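This site uses cookies. Accept | Settings

Card Making, Handout 4: Layering and Adhesives
Tutor: Rhona Cairns

Cut the card base first and score it before folding. Each mat layer should be slightly smaller than the one under it - trim, don't tear.

Stamp and heat emboss before any gluing. Wet glue warps thin paper, so use tape runner for full panels and keep liquid glue for die cuts and small sentiments. Squeeze from the bottom of the tube and wipe the nozzle before capping.

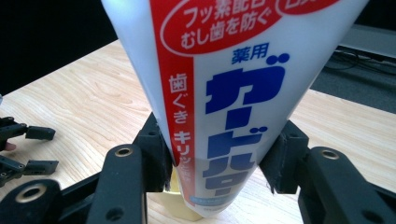

Toothpaste tube, cap end down.

Bring two finished panels and your own scissors next time.

Last updated: July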